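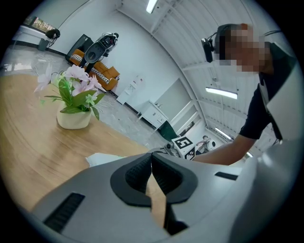
## Equipment progress, May

Good month! The Boltlow hand-held grippers are in daily use at the wooden table, and Ismael Vieira has the head-mounted camera strap set up to go with them. Tabletop work with the potted flowers and the folded cloth is on the task list now.

**Spending so far**

- Spare gripper pads: $215
- Head straps and mounts: $548
- Printed marker blocks and fixtures: $572

All three came in under the amounts you approved, and we're thrilled – it leaves room for a second gripper set.

**Still to buy**

Cecilia Appiah has a quote from Drirlow for 6 batteries and is waiting on one from Berge. She favours Drirlow for the shorter delivery time. We'd like your go-ahead before the end of June so the order can be placed with the second set.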